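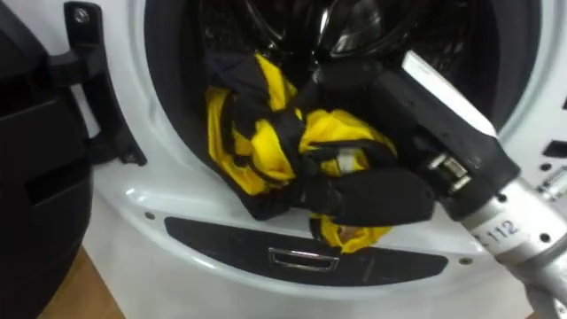
A gripper at the drum during laundry work with the Serska arm. Photo: Dratik

Brenda Lagos has spent most of the winter on a spreadsheet. She plans equipment for Dratik, a small firm that wants robots to do the washing in serviced flats, and the arm was the easy line to fill in.

"People ask what the robot costs," she says. "I ask them what they've put down for grippers, cables and spare fingers. Usually it's nothing."

Her own first budget, drawn up in November, left out floor protection and had one line for clothing. It now allows for 135 garments, bought second-hand.

"You want straps, trim, shiny cloth, all the awkward stuff. T-shirts won't tell you much."

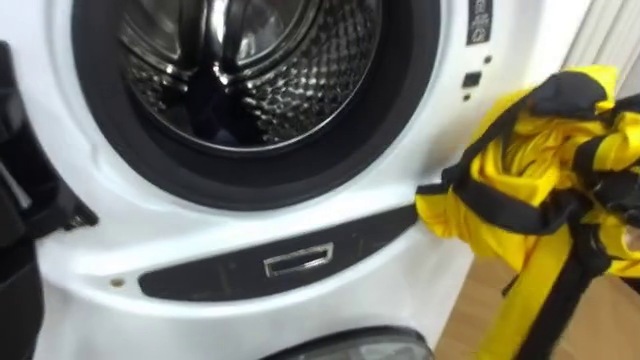
She would also buy the washing machine before settling on an arm. Reach depends on the height of the door and which way it swings, and she had to send back a mount from Brusen that was too short.

Panagiotis Rallis, who runs the trials, agrees. He asked for 600 hours of running time before any second purchase. Lagos gave him the hours but held back the money for a service contract.

"I wanted the contract first," he says. "We argued over that for two weeks."

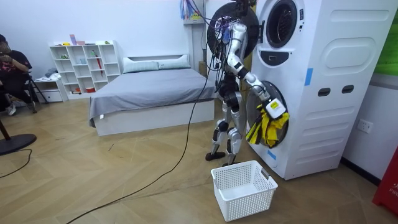 What she would buy next

A second set of grippers, then a better basket. Tanui has quoted 3028 pounds for the grippers, delivery included, and Lagos is waiting for a second price.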